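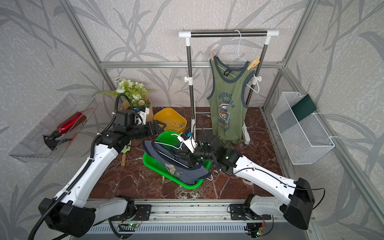 有读者来信指出，Stetby 长期被旅行网站归入酒店一类，而当地的别墅各有业主，入住手续、押金和房屋规则并不完全相同，词条应在开头说明这一点。

**Stetby 别墅区**，通称 **Stetby**，是 Bodar 海岸南段的一处分散式度假别墅区，由23栋独立别墅、一处接待中心、一座公共码头及附属道路组成。别墅产权分属不同业主，日常维护、客房服务和大部分对外租赁由管理公司 Ondside 统一承担。别墅区不设传统意义上的客房楼，所有房屋均以整栋形式出租，入住期间庭院、泳池和厨房归同一组客人使用。

本条目叙述别墅区的地理环境、沿革、建筑、经营方式及相关讨论。区内规模最大的 Olaniyan 别墅另设一节介绍。

## 名称

Stetby 原为海岬北侧一处渔村的名称，村落居民陆续迁往内陆后，地名保留在航行图和地籍册中。别墅区开发之初曾以“南湾”作为推广名称，但 Bodar 海岸沿线以“南湾”命名的场所较多，邮件和货物屡有误投，经营方遂恢复使用旧地名。

中文旅行资料对 Stetby 没有统一译法，可见“斯泰特比”“斯特比”等写法。别墅区自身的中文预订文件直接使用原文，不加音译。部分资料写作“Stetby 酒店”或“Stetby 度假村”，与登记类别不符。当地登记中，别墅区属于“集中管理的私人度假住宅”，适用住宅出租规定，接待中心则另按服务场所登记。

## 地理

### 位置与地形

别墅区位于一处朝西南敞开的浅湾，背靠石灰岩坡地。坡地自海岸向内陆逐级升高，形成三层天然台阶，当地人分别称为下台、中台和上台。下台地势平缓，土层较厚，历史上种植无花果和豆类；中台多为旧梯田，石砌田埂大部分尚存；上台土层浅薄，以灌木和零星松树为主。

湾内沙滩长600米，东端为粗砂，向西逐渐过渡为卵石。西端的礁石带在低潮时露出水面，不适合游泳，但常有人在此浮潜。沙滩属于公共用地，别墅住客与附近居民均可使用，业主和管理公司无权封闭。

### 气候

当地夏季干燥，降雨集中于深秋和冬季。海风通常在上午转强，傍晚减弱。冬季偶有来自内陆的干冷风，持续时间不长，但会使上台别墅的体感温度明显低于下台。管理公司在一月安排泳池检修和外墙维护，多数别墅在此期间停止接待。

### 水源

区内淡水主要来自两处：上台的一口深井，以及各别墅屋顶和庭院下方的蓄水池。深井水硬度较高，经软化后供盥洗使用。饮用水另行处理。旧梯田原有的引水沟在别墅建成后经过疏通，现用于灌溉庭院和中台的果树。

## 沿革

### 渔村与梯田时期

别墅区建成以前，浅湾沿岸仅有渔民的储物屋和少量石砌农舍。储物屋紧邻水线，面积很小，用于存放渔网、绳索和船桨。农舍多建在中台，墙体厚，窗洞小，屋前设有遮阳的葡萄架。这类建筑对后来的别墅设计影响较大，厚墙、深窗和屋前棚架在区内随处可见。

渔村居民外迁的原因有多种说法，较常见的解释是湾口水浅，无法停靠较大的渔船，加上道路不通，渔获运输成本过高。迁出后，梯田由少数家庭季节性耕种，大部分逐渐荒废。

### 首批别墅

最早的别墅由原有农舍改建而成，集中在中台东侧。改建者多为季节性居住的家庭，起初没有出租的打算。道路铺设完成后，部分业主开始将房屋短期借给亲友，随后转为收取租金。这一时期各家自行雇人打扫和看管，服务内容差别很大，客人到达时找不到钥匙、热水未开等情况时有发生。

业主之间后来达成协议，共同出资维护道路、排水和夜间照明，并雇用专人巡查。协议文本规定，任何新建房屋的屋脊不得高于后方一级台地的路面，以保留上层房屋的海景。该条款沿用至今，是区内建筑普遍低矮、向横向展开的主要原因。

### 统一管理

Ondside 最初仅承接道路和庭院维护，后逐步接手客房服务、布草洗涤和预订。统一管理并非强制，业主可以选择全部委托、部分委托或完全自理。选择自理的业主仍须缴纳公共费用，并遵守噪声、用水和垃圾处理方面的共同规定。

接待中心在统一管理实施后建成，选址于下台旧晒网场。建筑为单层，中间有露天院落，周围依次布置前台、行李间、洗衣房、冷库和员工餐室。接待中心启用前，客人须到各别墅门口办理入住，遇到航班延误时，管家往往要在门外等候至深夜。

## 建筑与布局

### 总体布局

别墅沿三级台地错落分布，彼此以石墙、果树或旧梯田隔开。主路自下台入口盘旋而上，机动车可到达每栋别墅的后院；另有一条石阶步道贯穿三级台地，终点为沙滩东端。步道坡度较陡，中台以上路段没有无障碍设施。

房屋朝向大多为西南。起居空间一般置于面海一侧，卧室退至后方或侧翼，以避开午后日晒。厨房通常分为两处：一处供客人自用，与起居室相连；另一处为工作厨房，设独立出入口，供厨师和服务人员使用。

### 建筑类型

区内别墅按来源可分为三类。

**改建农舍**数量不多，集中于中台东侧。此类房屋保留原有石墙和木梁，室内较暗，夏季凉爽，卧室面积普遍偏小。由于墙体承重，难以增设大窗，景观主要依靠屋外平台。

**院落式别墅**是最常见的类型，由主屋和若干附属房屋围合而成。客人从后院进入，经过遮阳廊到达主屋，泳池多位于面海平台的外缘。各卧室之间以廊道连接，适合几代同住的家庭或多个家庭合住。

**台地式别墅**见于上台，建筑顺应坡度分层，上层为入口和起居空间，下层为卧室。其优点是视野开阔，缺点是室内楼梯较多，行动不便的客人使用困难。管理公司在预订确认书中对此单独注明。

### 材料与色彩

共同规定要求外墙采用当地石材或浅色灰泥，屋面不得使用反光材料。门窗颜色由业主自行选择，但须从核定的色谱中选取。庭院铺地以石板和碎石为主，大面积草坪因耗水较多受到限制，现存草坪均为规定生效前铺设。

室内陈设由业主决定，风格差别明显。部分别墅保留旧式木柜、陶罐和手织毯，另一些采用现代家具。管理公司仅就床具、照明、消防器材和厨房设备设定最低标准，不干预装饰。

## Olaniyan 别墅

Olaniyan 别墅位于中台西端，是区内面积最大、接待能力最强的一栋，可供28人留宿。别墅由主屋、客用侧翼、花园小屋和一座旧榨油坊组成，各部分以带顶廊道相连。

主屋包括大起居室、餐厅、书房和工作厨房。餐厅朝海一侧的门扇可全部折叠，与外部平台连为一体。客用侧翼的卧室面积相近，均带独立浴室，便于多家庭合住时分配。花园小屋距主屋稍远，常供带幼儿的家庭或希望安静的长者使用。

旧榨油坊的石磨和压榨槽保留在原位，四周设有低栏。该建筑目前用作宴会厅，也可布置为放映室或会议室。由于墙体较厚，夜间音乐对邻近别墅的影响较小，管理公司因此允许在室内举行持续至午夜的活动，户外扩音则须在此之前停止。

别墅常驻团队共6人，包括一名管家、一名厨师、一名厨房助手、两名客房服务员和一名园艺师。举行婚礼或大型聚会时，由 Ondside 从其他别墅调配人员或聘用临时人员。常驻团队的工资计入租金，临时人员费用另行结算。

## 服务

### 基本服务

委托 Ondside 管理的别墅均提供下列基本服务：

- 到达前的清洁、通风和床具准备；
- 接待中心登记及行李转运；
- 每日客房整理，周日仅更换毛巾；
- 泳池和庭院维护；
- 夜间值班电话。

洗衣、接送、托幼、私人教练和船只租用属于附加服务，须提前预约。托幼服务只接受白天时段，夜间看护由客人自行安排。

### 管家制度

别墅管家负责协调房内一切事务，是客人与厨师、司机及接待中心之间的联络人。管家通常在客人到达前通过书面问卷了解饮食禁忌、房间分配和作息习惯，并据此安排首日餐食。问卷并非必填，但未填写的客人首日只能选择固定菜单。

较小的别墅不设专属管家，由一名管家兼管相邻两栋。兼管别墅的响应时间较长，租金也相应较低。早餐时段是兼管制度最容易发生冲突的时段，管理公司后来要求相邻两栋错开供餐时间，客人的相关投诉有所减少。

### 餐饮

餐饮分为自炊、食材代购和厨师服务三种方式。自炊客人可使用客用厨房，工作厨房不对外开放。食材代购按实际票据结算，加收固定手续费。选择厨师服务的客人须在前一日中午以前确认菜单，海鲜品种以当日渔获为准。

常见菜式包括烤鱼、豆类炖菜、无花果沙拉和以柴炉烤制的薄饼。中台果树出产的无花果和柠檬由各别墅厨房共用，采摘由园艺人员负责。产量较高的年份，接待中心会将剩余果实制成果酱，随早餐提供。

区内没有独立营业的餐馆。码头旁的小食亭仅在旺季供应饮料和冷食，由附近居民经营，与管理公司无隶属关系。

## 预订与费用

### 租期

旺季租期以整周计算，周六入住、周六退房。淡季允许较短租期，但各业主规定的最短晚数不同。逢节日，部分业主保留房屋自用，可租别墅数量随之减少。

### 租金构成

租金一般包含房屋使用、基本服务、水电和常驻人员费用。空调用电在多数别墅包含于租金内，改建农舍则按表计费，原因是其线路老旧且单独安装了电表。泳池加热属于附加项目，须在到达前提出，临时申请通常需要等待水温上升。

押金由业主设定，经管理公司代收，在退房查验后退还。查验范围包括家具、餐具、布草和庭院设施。有古旧陈设的别墅会在入住时提供物品清单，由客人与管家共同核对并签字。

### 取消与变更

取消规定随业主而异，通常按距离入住日的时间分级扣款。更换别墅视为重新预订，但因设备故障无法入住的情况除外，此时管理公司应提供同等或更高级别的房屋，或退还未使用部分的租金。自理业主不受该条款约束，客人应在付款前确认房屋属于委托管理还是自理。

## 婚礼与聚会

浅湾适合举行户外仪式，婚礼逐渐成为别墅区的重要收入来源。仪式多在中台的平台或下台花园举行。沙滩属于公共用地，在沙滩上设置座椅和花架须取得地方许可，且不得妨碍他人通行。

大型婚礼往往同时租用数栋相邻别墅，由 Olaniyan 别墅承担主要宴会，其余房屋用于住宿。管理公司对同一时期内的婚礼数量加以限制，避免两场活动的音乐和车流互相干扰。烟花全年禁止，纸灯和飘带也在禁放之列。供餐企业可由客人自行选择，但须事先查看工作厨房，并对器具损坏负责。

除婚礼外，别墅区还接待家族聚会、写作营和企业小型会议。会议客人多选择淡季，旧榨油坊和接待中心院落是主要场地。区内网络经中台机房分配，上台部分房屋信号不稳定，需要远程会议的团体一般被安排在下台。

## 交通

从 Bodar 海岸主路转入支路即可到达别墅区入口。支路较窄，大型客车不能进入，团体客人须在路口换乘小型车辆。区内道路限速行驶，会车处设有让行平台，上行车辆优先。

公共码头可停靠小型船只，夏季有不定期渡船往返邻近港口。渡船受风浪影响较大，停航时由接待中心通知已登记的客人。码头不提供过夜泊位，私人船只须锚泊于湾内指定水域。

自驾客人可将车辆停放在别墅后院，大型聚会的访客车辆则停在入口外的旧采石场。采石场与各别墅之间由电瓶车接送，最后一班的时间根据活动安排确定。

## 环境与管理规定

### 用水

用水是别墅区长期面临的限制。共同规定要求泳池在非检修期不得整体换水，庭院灌溉安排在日落以后。部分业主安装了中水系统，将盥洗废水处理后用于灌溉。干旱时，管理公司可暂停户外淋浴和车辆清洗。

### 垃圾与照明

厨余由各别墅分别收集，运至上台堆肥场。玻璃和金属集中存放，由外部车辆定期清运。户外照明须向下投射，面海平台不得使用强光灯。步道照明在午夜后减半，客人可向接待中心借用手提灯。

### 野生动物

上台灌木丛有刺猬和多种蜥蜴活动，屋檐下常见燕巢。繁殖季内不得清除燕巢，外墙粉刷须避开有巢的墙面。住客投喂野猫的做法曾引起业主间的分歧，现行规定只允许在接待中心后方的固定地点喂食。

## 评价与争议

旅行评论对 Stetby 的肯定集中于私密性、海景和服务人员的稳定性。多名回访客人提到，管家和厨师多年留任，熟悉客人的习惯。批评则主要涉及步道陡峭、区内缺少餐馆以及各别墅规则不一致。

规则不一致的问题与产权结构有关。一些业主主张统一押金和取消条款，以减少客人的误解；另一些业主认为房屋价值和陈设差异过大，统一标准会使拥有古旧家具的房屋承担更高风险。双方目前接受的办法是在预订页面首部列出各栋的不同条款，条款本身仍由业主决定。

附近居民关注的重点为沙滩通行和季节性用水。沙滩东端通道曾因石墙修缮暂时关闭，引发居民反对，随后在石墙外侧另辟小径。原通道恢复后，小径仍予保留，现为进入沙滩较平缓的一条路线。关于别墅区是否应为深井用水缴纳更高费用，各方尚未达成一致。

## 参见

- Bodar 海岸
- 度假别墅
- 整栋租赁
- 分散式住宿
- 梯田保护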